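Visit Report: Game Testing Laboratory, Rorkby

Mar 20, 2019

A delegation from the Janville Gaming Office visited the testing laboratory operated by Oltilholm in Rorkby. The purpose of the visit was to review how online slot games are examined before they are approved for release to licensed operators. The delegation consisted of Berenice Quintero, head of game approvals, and Emiliano Xolalpa, technical officer. They were received by the laboratory director, Gunnlaugur Dalsgaard.

Mr. Dalsgaard opened with a short account of the laboratory's work. It tested 272 titles last year, most of them video slots with bonus rounds. Each title is submitted with its source code, a full set of reel strips and the pay table shown to players. Files are logged on arrival and may not be changed afterward without a new submission.

The morning session dealt with random number generation. Sarahí Cárdenas, senior analyst, showed the delegation how raw output is collected and compared with the expected spread of results. Mr. Xolalpa asked how the laboratory treats games that share one generator across several titles. Ms. Cárdenas replied that the generator is certified once, but that the way each game maps its numbers to reel positions is always tested separately. A written copy of this procedure was given to the delegation.

The second session covered free spins, wild symbols and progressive jackpots. The title on the bench was a slot by Villaseñor with a top prize of 2000 times the stake. Staff forced the bonus round 300 times in test mode and compared every payment with the published rules. One help screen did not state whether wild symbols also replace scatters. The point was noted and will be returned to the supplier for correction.

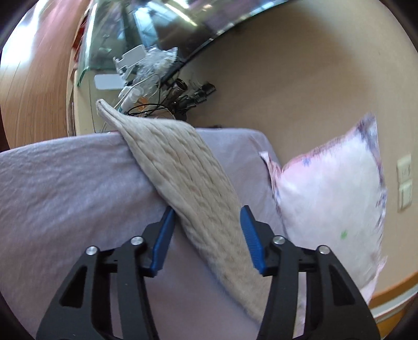 Ribbed beige knitted fabric between two blue finger pads.

After lunch, Yareli Rosales led a discussion on information for players. The Office holds that the return percentage should be found in the same place in every game — at present it may appear on the opening screen, in the help pages or at the foot of the pay table. The laboratory agreed to record its position in each test report.

Ms. Quintero also raised the matter of waiting times. The laboratory now keeps 9 test stations in use, and priority is given to corrections of games already on the market. New titles are taken in order of receipt.

The laboratory will send its revised report template to Janville in May. The delegation thanks Mr. Dalsgaard and his staff for their time and for their full answers to its questions.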